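Gripper diary
12 October 2026
Posted by the bench diarist
4 comments | 19 shares

Second full day of comparing the two sets of fingers. I changed over to the Hirine pair before breakfast and left the Vávra pair in the tray with their screws taped to them. Last time I put the screws in a cup and then used the cup.

The arm is the same Pundance as before and so is the controller, a Kuso box with a fan that comes on whenever the arm has been still for a while. I updated it last week and the only change I can find is that the jog speed goes back to its lowest setting every time it starts. I have written the setting on a bit of tape and stuck it to the lid.

Calibration took most of the morning. The Hirine fingers are longer than the Vávra ones, so the tool point had to be measured again, and I got it wrong the first time by typing the offset in with the wrong sign. The arm went up when I wanted it down, which did no harm. I did it again with the steel rule and wrote both figures in the back of the book.

Then the wrist camera. With the Vávra fingers I had it tilted forward a good deal, and with the longer ones that tilt put too much finger in the view. I brought it back a little at a time and stopped when I could see both tips and a decent stretch of whatever lay beyond them. I would like a wider lens but the one I tried in the spring bent the edges so badly that the depth estimate was no use near the corners. 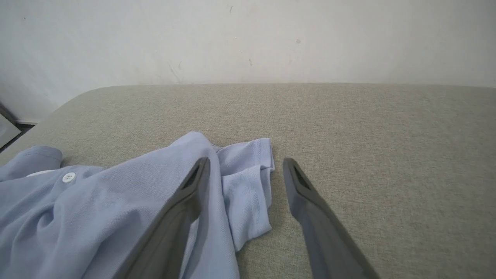 Cloth is the part of the comparison I care about. Any of these fingers will pick up a block. I have been through tea towels and pillowcases and have now moved on to shirts, which are worse, as they have thick places and thin places and the fingers don't know which they are getting. The pale blue polo is a good one for this. The cuff of the sleeve has a stitched hem, a far better thing to pinch than a single layer in the middle of the heap, and with the jaws open either side of it I can line up on the hem from the camera view alone. I also want to try going in at the placket, by the button, but a button between the tips is a separate test and I will keep it on its own page.

I set the closing force at 390 on the controller's own scale. It doesn't say what the units are and the manual is no help. The Vávra fingers were happy lower than that, but they are shorter and don't flex so much. I have put both numbers in the log with a note that they can't be compared directly.

The upholstery is a nuisance in one respect -- it gives when a tip presses on it, so the height I set on the hard bench comes out wrong. I raised the approach a touch and will have to do the Vávra runs again at the same height to be fair to them. That is an afternoon's work and I'm not looking forward to it.

The log stands at 1,993 entries, counting everything since I started with the suction cup. A lot of the early ones are no use as I wasn't saving the force reading. I ought to move those to their own folder.

Still to sort out: the cable on the gripper side rubs when the wrist turns past a certain angle. I have put a turn of cloth tape on it for now. The Hirine quick-change plate also has a very slight rock to it that the Vávra plate doesn't have. It may be the plate or it may be my tightening. I will swap the plates over tomorrow and see whether the rock goes with it.

Switched off at six and put the cover on.

Recent entries
Pillowcases, second try
Kuso controller: settings after the update
Fitting the Vávra fingers
Why I gave up on the suction cup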